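Handout 7: Notes on the open day at Clevemness
Course: Automation for Non-Engineers
Tutor: Itziar Villalobos
Revised 6/21/18

Read these notes before the seminar. Those of you who missed the visit should also look at the Tradura leaflet in the course folder, bearing in mind that it is a sales leaflet.

1. What we were promised

The invitation spoke of a system that "learns to handle any household object". What we were given was a talk of 50 minutes by Patricio Iglesias, a short session at the simulator screens, and coffee. The real arm, which they call Olmedo, stayed behind glass and ran one routine the whole time we were in the building. I asked whether it could be given something from a visitor's bag. It could not, for insurance reasons.

2. The figures

Iglesias put up a slide claiming 3,089 successful grasps. Write that number down and then ask what is missing from it. Out of how many attempts? He did not have the total to hand. When pressed he said that all of them were simulated, using 12 object shapes, and that the trials on the real arm came to 240. No success rate was given for those. I have written to ask for one and will pass on any reply.

Note also the word "successful". At Clevemness a grasp counts if the object leaves the surface. Whether it is then put down in the right place, or the right way up, is not scored.

3. The simulator session

We were shown the view from the gripper as the software has it. Points to take from this part:

a) Shiny objects. Iglesias said these are hard for real cameras, and I believe him. The simulator draws reflections very nicely – a tall black object with a rounded top, bright streaks down its front, the two fingers open at either side. But a tidy, evenly lit green background is a kind place to work. Ask yourselves what a kitchen window would do to it.

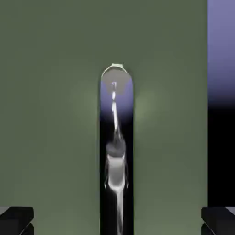

b) Lining up. Having the target midway between the fingers is a good start to a grasp and no more than that. Students who wrote "it can pick up bottles" in their visit sheets should go back and say what they saw.

c) Transfer. The move from simulator to real arm got one slide, headed Flasturia, the name of their next project. It was promised in February as well.

4. For the seminar

Bring one claim from the talk and the evidence offered for it, on a single side of paper. If no evidence was offered, say so and suggest a test that Clevemness could run with the equipment we saw.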